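Call for participants: cloth folding and handling sessions, Iluvthorpe

Posted June 10, 2019

We are looking for adults to take part in a study of how people fold, sort and put away household cloths. Sessions are held in our workroom in Iluvthorpe. No experience is needed. We want people who do laundry at home and people who avoid it.

Most of what is written about folding is about clothes. Our interest is in the small things that get used every day and washed often: dust cloths, dish towels, polishing cloths, thick two-sided drying cloths. They come in odd sizes, they stretch, and many have a trim along the edge that pulls the fabric out of square after a few washes. We would like to know how people deal with that when left to do it their own way.

What you will do

You will stand or sit at a table covered with a dark felt-like fabric and work through a basket of clean cloths. For the first part there are no instructions beyond "fold these and put them where you think they should go." For the second part we will ask you to fold the same cloths to a set size so they fit a shelf. There is a break between the two parts, and a short talk with one of us at the end.
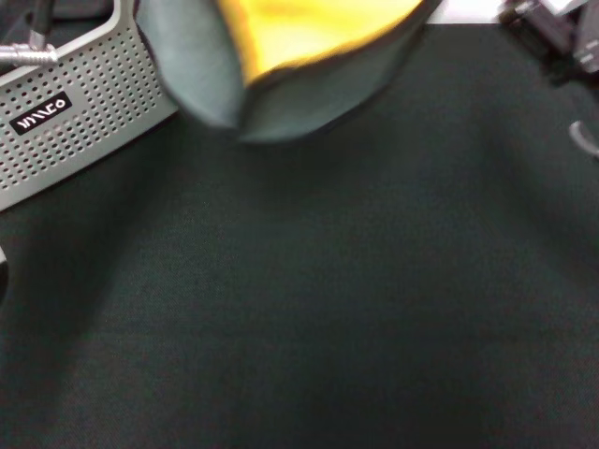

You may change your mind about a fold as often as you like. Speed is not measured. If you normally shake a cloth out first, or hold it up by a corner, or smooth it against the table, please do the same with us. Some people fold in the air and never touch the table, and that is fine too.

The cloths are washed between sessions with an unscented detergent. If you have a skin condition that is made worse by microfiber, please tell us before you book. We can swap in cotton, but we need notice to do it.

Who can take part

You need to be 18 or over and able to use both hands at table height for up to 50 minutes. Left-handed people are especially welcome, as we have had few so far. You should be able to follow spoken English. You do not need to live in Iluvthorpe.

We can't take anyone who did the earlier Bovport sessions, even if you only came to one of them. Family members of people who did Bovport are fine.

Working with the two-tone cloths

A number of the cloths are thick and fuzzy, and some of those are yellow with a dark edge. The edge is what interests us most. In the earlier sessions people treated it in very different ways. Some lined up the edges and let the middle bunch. Others folded from the middle and tucked the edge under at the end. You will be given several of these in each part, mixed in with the plain ones.

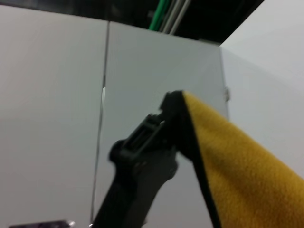
Household Textiles Group
Hajdu Center for Home Studies, Iluvthorpe

What we record

We record hands, cloths and the table top. We also write down the order in which you pick things up and where you put them. Your name is kept apart from the recordings and replaced with a number. You can stop at any time without giving a reason, and you can ask us to delete your recording up to the end of December.

The talk at the end is not recorded. One of us takes notes by hand, and you are welcome to read them before you leave.

Payment and travel

Each participant gets a $50 gift card at the end of the visit. You will get the full amount if you stop early. Bus fare is paid back if you bring the ticket. Parking behind the building is free, but the lot is small and the entrance is easy to miss from the Tonon Road side.

Please plan on 2 hours for the whole visit, including paperwork and the break. Wear short sleeves or sleeves that roll up. Take off rings and bracelets that could snag on the fabric. Coffee and water are served in the hallway and have to stay there.

How to sign up

Call or write to the front desk and ask for Ilona Hegyi. Give your name, a phone number, whether you are left- or right-handed, and whether mornings or afternoons suit you. She will call back with a time. We have 13 places left in this round. If they are filled, you can ask to go on the list for the next one. 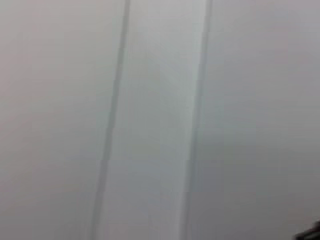
Sándor Dudás
Study Coordinator

Questions about the study itself, including the consent form, should come to me. I can send the form ahead of time if you would like to read it at home. Large print copies are available.

If you need to cancel, please let the desk know the day before so the place can be offered to someone else. The workroom is on the ground floor and there are no steps from the parking lot.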